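Stage and Backline Safety Checklist: Fairclough Hall, Okgate
Completed before the Brallombridge evening show, January

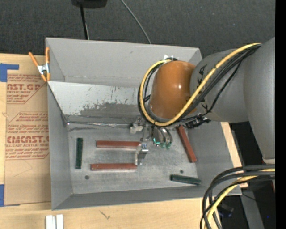 Gray sheet-metal bin on a wooden tabletop.

Checked by: Mwanaisha Mutiso (stage), Ngọc Vũ (sound and power)
Start of walk-round: 11 a.m.
Act: Brallombridge, five-piece with keyboards and pedal steel
Standing capacity: 630

Marks used: OK = no action. FIX = put right before doors. WATCH = acceptable tonight, look again at the next check. N/A = does not apply.

1. LOAD-IN AND ACCESS

1.1 Loading door opens fully and holds open — OK
Hold-back hook has been replaced since the last sheet.

1.2 Ramp secure, no movement underfoot — FIX
Left foot of the ramp was sitting on the drain cover. Moved over and locked. Rechecked by MM, now OK.

1.3 Route from door to stage clear — FIX
Two empty keyboard cases and a drum rug left in the corridor by the previous act. Taken to the under-stage store. The act's manager has been told where they are and will send someone for them.

1.4 Corridor lighting — WATCH
Tube nearest the dressing room flickers when first switched on and settles after a minute. On the order list.

1.5 Heavy items marked for two-person lift — OK
The organ cabinet and the bass cabinet both carry tape labels. The pedal steel case does not need one but the player likes to carry it himself. Please let him.

2. STAGE DECK

2.1 Deck level, no lifted edges — OK

2.2 Front edge marked with white tape — FIX
Tape worn through in front of the center vocal position. Relaid the full width instead of patching, as patches curl up under boots.

2.3 Drum riser locked to deck — OK
All clamps tight. The drummer asked for the riser to be moved back to leave room for the horn players who sit in on the last number. Clamps were undone and done up again, then checked a second time.

2.4 Steps stage left and stage right — WATCH
Stage right handrail has slight play at the bottom bracket. It takes full weight. Needs a longer bolt.

2.5 Gaps between deck sections — OK

2.6 Upstage curtain clear of amplifiers — FIX
Curtain was touching the back of the guitar amp. Tied off. The guitarist runs a tube amp and leaves it on through the intermission, so this one must stay tied for the whole night.

3. POWER

3.1 Stage outlets tested — FIX
Ngọc Vũ tested every outlet on the deck. One outlet behind the riser failed the ground test. Taped over and labeled DO NOT USE. Electrician booked. Nothing in tonight's stage plot needs it.

3.2 Ground-fault protection trips when tested — OK

3.3 Band's own extension leads inspected — FIX
One lead had a cracked plug and was taken out of use. Lent the band a house lead in its place. Please get it back at load-out; it has green tape on both ends.

3.4 No power strips chained together — FIX
Pedalboard strip was plugged into the keyboard strip. Separated.

3.5 Sound and lighting on separate circuits — OK

3.6 Vocal microphones checked against guitar strings for voltage — OK
Done at both guitar positions and at the pedal steel. No reading at any of them.

3.7 Organ cabinet — WATCH
The cabinet dates from the 1960s and belongs to the keyboard player. Grounded cord fitted, fuse correct. The back panel is off so that it can be miked from behind, which leaves the spinning horn open. Placed against the upstage wall with the open side facing in. Crew to keep hands and loose sleeves away when it is running.

4. CABLES AND STANDS

4.1 Cables taped or ramped where people walk — FIX
Run from the stage box to stage left was loose over the top step. Rerouted behind the monitors and taped.

4.2 Boom stands weighted or turned so they cannot tip — OK
Overheads on the drum kit have sandbags.

4.3 Guitar stands off the walking line — FIX
The rack was in the way of anyone coming on from stage right. Moved next to the amp. The bandleader changes guitar several times in the set and tried the new position during soundcheck. He was fine with it.

4.4 Spare cables coiled and stored — OK

5. SPEAKERS AND RIGGING

5.1 Main speakers: safety wires fitted — OK

5.2 Rigging tags in date — OK

5.3 Subwoofers not blocking side exit — OK

5.4 Monitor wedges stable — FIX
Center wedge rocked. Rubber block put under the rear corner.

5.5 Fevico lighting bar: bolts and safety wires — WATCH
All present. One lamp housing is slow to lock when tilted. Aim it once and leave it.

6. SOUND LEVELS AND HEARING

6.1 Earplugs at bar and front desk — FIX
Front desk box was empty. Refilled.

6.2 Level meter at mixing position working — OK
New batteries fitted.

6.3 Soundcheck level noted — OK
Side wash was loud at the drum position. The drummer has in-ear monitors, so the side speaker was turned down. The steel player then could not hear the organ, and a small wedge was added for him on the stage left side. Ngọc Vũ has written this on the stage plot so it does not have to be worked out again if they come back.

6.4 Crew wearing ear protection during soundcheck — OK

7. EXITS AND AUDIENCE AREA

7.1 Exit doors open from inside without a key — OK

7.2 Exit signs lit — OK

7.3 Merchandise table clear of exit path — FIX
The table had been set up half across the side door. Moved to the wall by the coat rack. Records and shirts can be stacked under it but not beside it.

7.4 Extinguishers in place and in date — OK

7.5 Floor dry and free of trip points — FIX
Wet patch near the bar hatch, mopped. Cause was a bucket and not the pipe. Checked again before doors and still dry.

7.6 Mixing position barrier — OK

7.7 Smoke or haze effects — N/A
The band does not use any.

8. AFTER THE SHOW

8.1 Wait 15 minutes before moving tube amps and the organ cabinet

8.2 Power off at stage distribution before cables are pulled

8.3 House lights full before load-out begins

8.4 Ramp put back, loading door locked, hook checked

8.5 House lead with green tape returned

GENERAL COMMENTS

MM: The older gear this band carries takes longer to check than a modern rig. They were patient and had their own list of what each piece draws, which helped a lot with section 3. If other acts on the spring run bring vintage keyboards, I would like the stage plot sent ahead so we can pick outlets before the truck arrives.

NV: The outlet behind the riser is the one item I would not want to see carried over. If the electrician can't come before the next booking, leave the tape on and keep the riser where it is. Also, the label printer is out of tape, so the labels on the patch panel are handwritten this time — ask me if you can't read one.

Carried forward to the next sheet: 1.4, 2.4, 3.1, 3.7 (only if Brallombridge return), 5.5.

Stage released for doors: yes
Signed: M. Mutiso, N. Vũ
Copies: 2 (stage office, front desk)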